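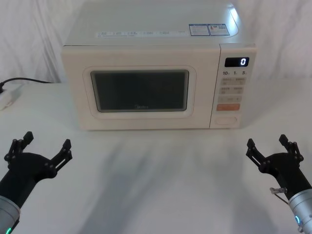

The cream-white Midea countertop microwave, with the labels still on top.

Microwave FAQ: Sandanau furnished apartments

Is a microwave included in every unit?
Yes. Each kitchen has one countertop microwave. Please keep it on the counter and do not move it into a bedroom.

Can I peel off the stickers on top?
Please leave them on. Our maintenance staff use them when ordering parts.

The display shows 0. Is it broken?
No. A 0 means no cooking time is set. Enter a time and press start.

How do I set the time?
The labels under the display read 10, 1 and 5. The buttons that go with them set the minutes and seconds. Press more than once to add time.

Can I store things on top of it?
No. Leave the top clear and keep cereal boxes, bread and dish towels off it.

What can I put inside?
Glass and ceramic dishes marked microwave-safe. No foil, metal trays or travel mugs.

How should I clean it?
Unplug it and wipe it inside and out with a damp cloth and a little dish soap. Do not use scouring pads on the door window. For dried-on food, heat a bowl of water for 2 minutes first, let it stand, then wipe.

What if it stops working?
Check that it is plugged in and the door is fully closed. If that doesn't help, call the office at extension 149 and ask for Uriel Solís. Repairs are done on Wednesday. Replacements usually take roughly 7 days.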